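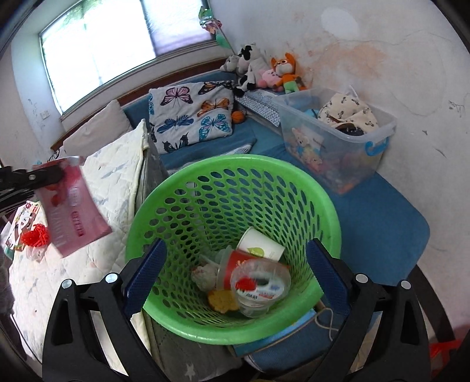 Tarus Opens Medication Review Line for Adults Who Take Several Prescriptions

GUO, October 30, 2024 – Tarus, a regional pharmacy services company, today announced the opening of a telephone medication review line for adults who take four or more prescription drugs. The service, called Flikell, is available at no cost to patients of the company's 63 member pharmacies.

Callers are connected with a licensed pharmacist, who goes over each prescription, over-the-counter product and supplement the patient uses. The pharmacist looks for duplicate treatments, possible interactions and doses that may need a second look. A written summary is mailed to the patient and, with the patient's permission, sent to the prescribing doctor.

"Many of our patients see more than one doctor, and their medication lists are often kept in more than one place," said Valentina Cáceres, director of clinical services at Tarus. "A review gives them one current list that they can take to every appointment."

During a pilot period that began in March, pharmacists completed 332 reviews. The most common questions concerned blood pressure medicines, pain relievers and the timing of doses with meals. Tarus expects to complete roughly 2,000 reviews in the first year of full operation.

Appointments are booked through Fasto, the company's existing refill and scheduling system, or in person at any member pharmacy counter. Patients should have all of their medicine containers within reach when they call. Family members and caregivers may take part with the patient's consent.

"Our pharmacists do not change or stop a prescription during the call," said Emiliano Montecinos, chief pharmacist. "Any suggestion goes to the prescriber, and patients should keep taking their medicines as directed until they hear from that office."

The review line does not handle emergencies. Anyone who has a severe reaction to a medicine should call 911.

About Tarus

Tarus provides dispensing, scheduling and clinical support services to independent pharmacies. Its main office is in Guo.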